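Search this blog Search

Stitching on the robot: notes from the instrument side

September 23, 2025

I have worked in surgical instrument support for eleven years, the last four at the Skullwood training center. My job is to prepare, load, swap, inspect and log the instruments that the robots use. This spring the center turned on automated suturing for practice work. Esavex makes the control software. The arms are the same ones we had before.

I have been asked several times what the change did to the jobs in the building. Most of what I read on the subject is written by people selling the software or by people who have never loaded an instrument, so I am writing down what I have seen from my own position.

First, what the task consists of. A running stitch or a row of interrupted stitches breaks down into a small set of motions: pick up the needle, orient it, drive it, pull through, manage the slack, tie, cut. The software handles each of these as a separate step with its own entry and exit conditions. Slack management and pickup take the most tuning. Thread is thin, it moves when anything near it moves, and the jaws have to be open at the right angle before they get to it.
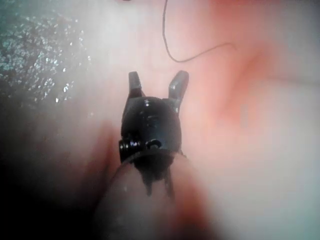 Jaws open, thread still free.

Before March, a session needed one person at the console, one at the bedside position, and one of us on instruments. The console operator did all of the sewing. Now the operator sets the start and end points of the seam, approves the plan, and holds a foot pedal. Lifting the foot stops the arms. The bedside position still exists on paper, but in practice it has been merged with mine.

That merge is the largest change and the one least discussed beforehand. I used to stand at the back table. Now I stand at the arm and watch the tips, with a checklist from Kofler, the firm that does our process documentation. The checklist has 91 lines. I use perhaps half of them on a normal run, and the rest cover faults I have not yet met.

My log from March to the end of last week covers 317 automated runs. Of the 3477 stitches attempted, 376 were stopped and either repeated or finished by hand. The most common entry is a grip on the thread too close to the needle end or too far from it. The second is the software waiting for a tension value it does not reach. Neither is dramatic. The arms hold position, a tone sounds, and the operator decides what to do.
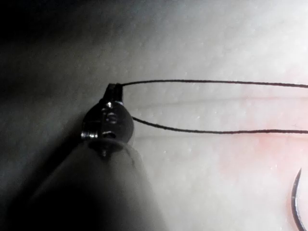

The pause is the part operators complain about. A person who is sewing adjusts grip without thinking and keeps going. A person who is supervising has to look at the screen, work out what state the machine thinks it is in, and choose between three buttons. Our more experienced operators find this slower and more tiring than doing the stitch themselves. The newer ones have less to compare it with and mind it less.

There is also the matter of practice. The center exists to train hands. If the software does the sewing, the trainee gets fewer repetitions. The rule we settled on is that every trainee completes a full set manually before being allowed to supervise an automated one, and goes back to manual for every fourth pad. I argued for every second pad and lost.

On the instrument side, wear has shifted. The automated runs are consistent, so the wrist joints see the same angles over and over. I now rotate instruments between arms on a schedule, and I inspect the cables under magnification after each block of runs. That inspection did not exist as a task before, and it takes up a good part of my afternoon. We reduced console hours and added bench hours. The total staff count is unchanged so far. The pay grades have not been revised to match, and I have raised that in writing. 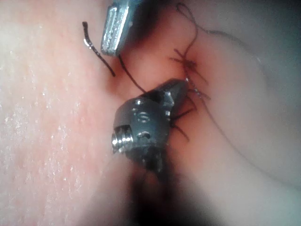
Vol. 6, No. 3

Knots are still where I watch most closely. Two instruments have to work within a very small space, with earlier tails lying wherever they fell, and the software does not treat old tails as obstacles unless the operator marks them. I have asked Esavex for a setting that does this by default. The answer was that it is on the list for the next release.

A second room, Brivlow, is due to get the same setup. I have been asked to write the loading procedure for it. My draft keeps the bedside position as a separate role for the first two months, with a named person in it, and moves the cable inspection to the start of the shift.

Shares 14 | Comments 6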